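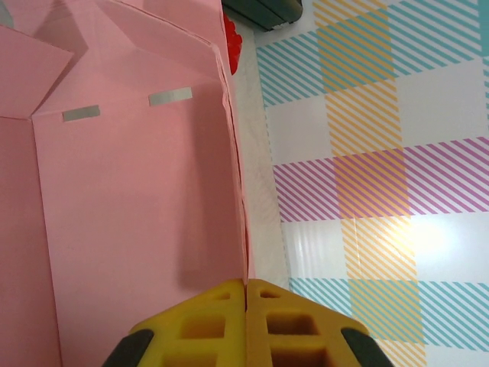 La boîte ouverte, à côté du set à carreaux.

J'ai acheté la boîte pliante Arkillow, modèle rose, en pensant y ranger le désordre de la table du petit déjeuner. Le rose est franc, les rabats se replient bien vers l'extérieur et l'ensemble a de l'allure, surtout vu de loin.

Passons au montage. La notice annonce deux minutes. J'en ai mis 14, dont une bonne partie à chercher le rabat C, qui s'appelle D sur le schéma. Les coins se marquent bien une fois qu'on a compris dans quel sens plier. En revanche, les tranches du carton s'effilochent un peu là où les plis se superposent, et les petits bouts d'adhésif gris restent bien visibles sur la paroi intérieure. Fladdale vend un modèle comparable à 40 centimes de plus, sans adhésif apparent paraît-il. Roxana Pop, ma voisine de palier, a le sien depuis avril et ne s'en plaint pas, mais elle ne se plaint de rien.

À l'usage, c'est léger et vite attrapé d'une main. On y jette ce qui traîne, on déplie les rabats, on oublie ce qu'il y a dedans. Je déconseille les bocaux : au troisième, le fond a pris une forme de hamac. Pour des serviettes, des sachets de thé ou la correspondance de la copropriété, rien à redire.

Un mot du set de table, commandé en même temps pour atteindre la livraison gratuite. Carreaux turquoise, magenta et moutarde sur fond blanc - il faut aimer, surtout à 7 heures du matin. Il brille pas mal sous la lampe, mais un coup d'éponge suffit pour la confiture.

Trois étoiles pour la boîte, quatre pour le set. Je rachèterai le set.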